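About us

Urkier is a small firm in Dornden that looks after one robot cell. We used to say "a family of automation services", but a customer asked where the rest of the family was and we took it off the letterhead.

The cell is called Bergeron. It picks up blocks, turns them round and puts them down again, which is how our customers find out whether their own parts will behave before they spend money on a line. Bergeron has one arm, one gripper and a long memory for anybody who skips the calibration.

Who does what

Piroska Fülöp runs the workshop and has the final word on grease. Hernán Ríos does the wiring and most of the swearing. Karine Ouellet builds the simulated cell, a copy of Bergeron that lives on her computer and has never once needed a new cable. Ravinder Perron answers the phone, writes the quotes and is allowed to touch the emergency stop.

How we set it up

Every job begins in Karine's version. She puts a plain block on a plain table, brings the gripper in beside it and looks at the result from the place where the real camera will sit. If the block is too close to the bottom of the view, the camera mount gets moved on screen, where moving it takes a minute and no spanners. Colours are kept simple at this stage. Wood grain and company logos can wait.
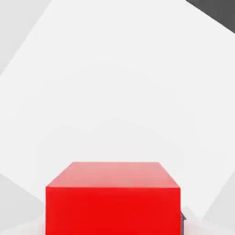
Red block on the simulated table, from Karine's set-up work.

Once the view is right, Hernán copies the mount position to the real cell and bolts it down. Then we run 111 picks at low speed with somebody standing by, usually whoever lost the argument about lunch. The fingers are checked for play, the pads are wiped, and the zero position is taken again with the arm warm. A cold arm tells small lies.

How we look after it

Finger pads are changed every 592 picks. Piroska arrived at that figure by wearing out a great many pads, and we have stopped asking her to round it. Cables get a proper look each June, when the covers come off and we find the missing hex keys. If something breaks in between, we have two spare grippers on the shelf and a drawer of parts labelled "good" and "probably good" - please don't mix them up if you visit.

Where we came from

Begoña Calvo started Urkier after leaving Zadmont, taking with her a torque wrench and strong opinions about cable ties. She has retired twice so far and still comes in to inspect the cable ties.

Visits are by arrangement. There is parking for four cars, or three if Hernán got there first.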